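Flernley's dish-return plan raises more questions than it answers

Thursday, August 15, 2024

Flernley wants its takeout customers to give up throwaway containers and eat off real plates that they bring back later. The town council voted last week to back the plan, which would be run by Cemar, a firm that rents out tableware. Cemar says the program will keep 4,000 foam and paper plates a month out of the trash. How it came up with that number is harder to pin down.
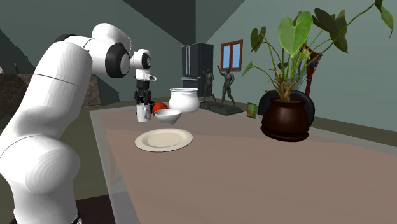
Local News

The idea is simple enough on paper. A customer pays a small deposit at the counter, takes dinner home on a Cemar plate with a snap-on cover, and drops it in a return bin within 11 days. The firm picks up the plates, washes them and hands them back to the restaurants. So far 6 places to eat have signed on, most of them along Lencho Street.

Cemar points to its trial in Plurnthorpe this June as proof that people will go along with it. The trial used 136 plates. The company's two-page report calls the return rate "very strong" but does not say what it was. It also leaves out how many plates got chipped, how far the trucks drove, and how much hot water went into washing. A request for those figures had not been answered by Wednesday evening.
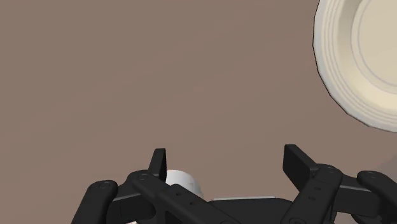 Weight and breakage are what worry the restaurants that have stayed out. A foam plate costs them a few cents and stacks by the hundred under the counter. A cream-colored plate with narrow ridges around the rim looks much nicer at the table, but grooves like those are one more place for dried sauce to hide, and the restaurant is the one that hears about it when a diner finds some. Under the draft contract, the restaurant would also have to swap out any dirty plate at its own cost. Cemar says that part is still being worked on.

Then there is the deposit. Unclaimed money goes to Cemar, so the firm gets paid when a plate never comes back. The council did not ask about this before it voted, and the minutes show the item took less time than a request to move a bus stop. The town has agreed to put up the return bins and empty them on weekends. No cost for that work has been listed in the budget.

Sign-up for other restaurants stays open through the end of the month.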